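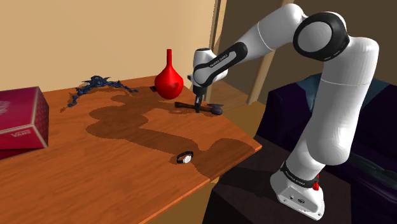

How Does a Robot Pick Things Up? My Day at the Hamcombe Open Day
By Olaia Iglesias
24 April 2024
37 shares | 9 comments

Have you ever tried to grab something with only two fingers? Try it with a spoon. Now try it with your eyes shut. Kind of wobbly, right? Well, that's a bit like what a robot arm has to do, and I got to find out all about it at the open day in Hamcombe!

I went with my aunt Purificación, who loves machines even more than I do (she once took our toaster apart just to look inside). We sat in the front row with 9 kids from the school down the road, and a man named Mr. Goh showed us the robot's practice world on a big screen.

Yes, a practice world! It's made by a computer, a lot like a video game. There's a table in it with a red vase, a wristwatch, a pink shoebox and a small axe, and the arm reaches over them with its gripper. A gripper is a robot's hand. This one has two fingers that can squeeze together.

So why practice on a computer? If the arm knocks over a vase in there, you don't need a broom. You just start again. Mr. Goh told us his team ran 726 tries in November alone - I can't even do that many jumping jacks!

Before it grabs anything, the robot has to work out a few things. Where is the object? Which way is it pointing? Where should the fingers go? Think about an axe. One end is heavy and the other end is long and skinny. If you hold it way out at the end of the handle, the heavy part wants to tip down. Close to the head, it balances better. You can test this at home with a wooden spoon or a hairbrush. Slide your two fingers along until it stops tipping - that's the balance point!

My favorite part was when we got to vote on what the arm should go for next. I voted for the watch. The vase won, boo.

We use cookies to make this site work better. Accept | Settings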